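Vodemstead Power Supplies: Frequently Asked Questions
Last updated June 2, 2018

The answers below apply to the Vodemstead 600 and the older Grergate model. Both are ATX units and both are sold without a mains cord in some regions.

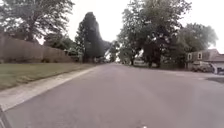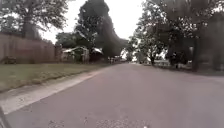 What wattage do I need?
Add the rated draw of the graphics card and the processor, then leave headroom for drives and fans. A typical gaming build with one graphics card measured 310 W at the wall under full load on our bench. The 600 W unit covers that with room for an upgrade.

Is the 600 fully modular?
No. The 24-pin motherboard cable and one CPU cable are fixed. PCIe, SATA and peripheral cables are detachable.

Can I use modular cables from my Grergate unit?
No. The sockets look the same but the pinout on the supply side is different. Mixing them can destroy drives, and damage of this kind is not covered by the warranty.

How many PCIe connectors are there?
There are two, both 6+2 pin, on separate cables. If your card has two power inputs, use both cables.

Why does the fan not spin when I start the PC?
The fan stays off at low load. It starts when the internal sensor reaches its set point and may run on for a short time after the load drops. To test it, run a stress tool and watch the grille. Grergate units have no fan-stop mode — on those, a fan that stays still is a fault.

The unit shut down during a stress test. Is it faulty?
Not always. Over-power protection trips at roughly 633 W. Switch off at the rear, wait a minute, and switch on again. If it trips at a normal load, remove any overclock and test with one drive connected. If it still trips, open a return.

I hear a high-pitched buzz in game menus.
This is coil noise, caused by very high frame rates. Turn on a frame limit or V-Sync. Check the graphics card as well, as it is often the source.

Can I open the case to clean it?
No. The capacitors hold a charge after the cord is removed. Use compressed air through the grille with the power off.

How do I start a return?
Send the serial number and proof of purchase to the Sketanbridge service desk, attention Godelieve Wuyts or Khải Quan. Do not send modular cables unless asked. Units bought before November use the old return form.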